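Panya Kaewkla
29/06/2024

Notizen zur Teleoperation in der Simulation, Projekt Nandus. Kleiner Thread, vor allem für die Leute in Jalstead, die im Juli mit demselben Aufbau anfangen.

Stand heute: 921 Demonstrationen, alle per Fernsteuerung aufgenommen. Im April hatten wir noch von Hand geführt, also den echten Arm am Handgelenk gepackt und bewegt. Die Gelenkwinkel waren brauchbar, die Kräfte nicht.

Aufgenommen wird mit 15 Hz. Bei höherer Rate lernt die Policy vor allem das Zögern des Bedieners mit. Stillstand am Anfang und am Ende schneiden wir weg, Pausen mittendrin bleiben drin.

Schwierigster Teil ist der Kerzenhalter. Schmaler Stiel, hoher Schwerpunkt, und er steht oben auf dem Kasten. Wer von der Seite anfährt, stößt ihn um. Von schräg oben anfahren, zwei Sekunden halten, dann schließen.

Tiefe schätzt man am Monitor schlecht. Ich orientiere mich am Schatten auf der Rückwand.

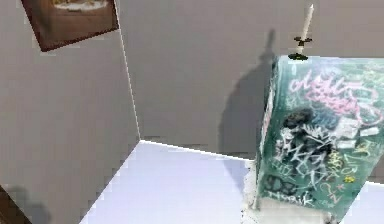 Latenz zwischen Thongsuk und Fandville: drei Frames. Damit kann man arbeiten, solange sie konstant bleibt. Schwankt sie, übersteuert jeder, ich auch. Solche Episoden markiere ich und nehme sie aus dem Training. Die Skripte zum Filtern lade ich am Montag hoch.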